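Startseite › Blog › Comics & Hefte › Gelesen und wieder gelesen

Diese Seite verwendet Cookies, damit sie sich merken kann, welche Beiträge du schon gelesen hast. Einverstanden | Einstellungen

Barnora, zweiter Durchgang: Wenn die Nebenfigur das Heft übernimmt

28.10.26 · Lesezeit: 4 Minuten

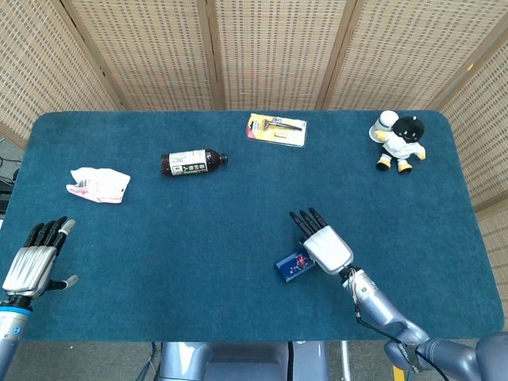

Grüner Filz, Flechtwand und eine braune Flasche mit japanischem Etikett.

Ich hatte euch ja im April versprochen, dass ich mir Barnora noch einmal von vorne vornehme, und dann kam der Sommer dazwischen, und dann die Sache mit dem Wasserrohr, und dann hatte ich ehrlich gesagt ein bisschen Angst davor. Kennt ihr das? Man hat etwas mit vierzehn so heftig geliebt, dass man es lieber im Karton lässt. Aber jetzt ist der Karton offen, und ich bin bis Heft 29 gekommen, und ich muss dringend mit jemandem darüber reden (also mit euch, ihr Armen).

Für alle, die damals nicht dabei waren: Barnora ist eine Heftserie über eine Küstenstadt, unter der etwas Großes schläft. Das Große heißt Pleltska, hat ungefähr die Form eines Rochens mit Beinen und wacht immer dann auf, wenn der Hafenmeister gerade etwas Wichtiges zu sagen hätte. In den ersten Heften ist das noch sehr brav nach Schema: Pleltska steigt auf, Pleltska zertritt die Fischhalle, die Stadt baut die Fischhalle wieder auf. Die arme Fischhalle! Ich habe beim Wiederlesen jedes Mal laut geseufzt, wenn im Hintergrund schon das neue Dach zu sehen war.

Ab Heft 11 wird es dann anders, und ich hatte völlig vergessen, wie sehr. Da taucht nämlich Karaca auf. Karaca ist eigentlich nur die Lotsin, die in einem einzigen Bild ein Seil wirft, und ich würde meine beste Teekanne darauf verwetten, dass sie nie mehr sein sollte. Aber jemand in der Redaktion muss dieses Bild gemocht haben, denn im nächsten Heft hat sie plötzlich einen Namen, danach ein Boot und bald darauf eine eigene Meinung zum Hafenmeister (keine gute). Von da an liest man die Serie ihretwegen. Das Monster ist immer noch da, es darf auch noch trampeln, aber man blättert schneller, um wieder zu ihr aufs Boot zu kommen.

Was mich diesmal richtig erwischt hat, ist die Doppelseite im Nebel. Früher fand ich die langweilig, da passiert ja nichts! Das Boot treibt, Karaca hält die Laterne hoch, und unter Wasser sieht man einen Streifen Rücken, der von ganz links bis ganz rechts durchgeht. Kein Text, kein Geräuschwort. Mit vierzehn habe ich da zwei Sekunden draufgeschaut. Jetzt saß ich bestimmt so lange davor, dass mir der Kaffee kalt geworden ist. Der Zeichner hat das Wasser mit ganz kurzen Strichen gemacht, die zum Rücken hin immer dichter werden, und irgendwann merkt man, dass man selbst die Luft anhält.

Nicht alles ist so gut gealtert, das gehört dazu. Die Wissenschaftler von Edgate zum Beispiel, diesem Institut oben auf der Klippe, reden durchweg so, als hätten sie ein Lexikon verschluckt und die Seiten dabei durcheinandergebracht. Es gibt eine Erklärung für Pleltskas Schlafrhythmus, die über vier Panels geht, und ich habe sie dreimal gelesen und könnte sie euch immer noch nicht wiedergeben. Irgendetwas mit Salz. Und mit dem Mond, natürlich. Auch die Farben sind in den mittleren Heften ziemlich aus dem Ruder gelaufen, Karacas Jacke ist mal gelb, mal orange und in einem Heft für genau eine Seite lila. Ich mag die lila Jacke inzwischen am liebsten.

Und dann die Leserbriefe! Ich hatte gar nicht mehr gewusst, dass es hinten welche gab. Da streiten sich zwei Leute über mehrere Hefte hinweg, ob Pleltska schwimmt oder auf dem Meeresgrund läuft, mit Skizzen und allem. Die Redaktion hat irgendwann sehr müde geantwortet, es könne beides. Ich habe so gelacht, dass ich den Brief gleich noch einmal gelesen habe.

Wer jetzt Lust bekommen hat: Die Einzelhefte sind mühsam zu finden, mir fehlen auch noch ein paar. Einfacher ist der Sammelband, fast 309 Seiten, leider auf so dünnem Papier, dass die Rückseite durchscheint, und ausgerechnet die Nebelseite verschwindet dort halb im Falz. Wenn ihr könnt, schaut euch die wenigstens einmal im Heft an. Auf dem Flohmarkt bei uns lag neulich ein Stapel, und ich bin nur deshalb standhaft geblieben, weil der Verkäufer 100 Euro dafür wollte und die Hälfte davon keine Umschläge mehr hatte.

Als Nächstes kommt die Geschichte mit dem zweiten Rochen, vor der ich mich ein wenig fürchte, weil ich sie als ganz furchtbar in Erinnerung habe. Mal sehen. Schreibt mir gern in die Kommentare, ob ihr damals zum Team Schwimmen oder zum Team Laufen gehört habt, ich bin weiterhin für Laufen.

Neue Beiträge per E-Mail? Trag dich in den Newsletter ein. Abmelden geht jederzeit.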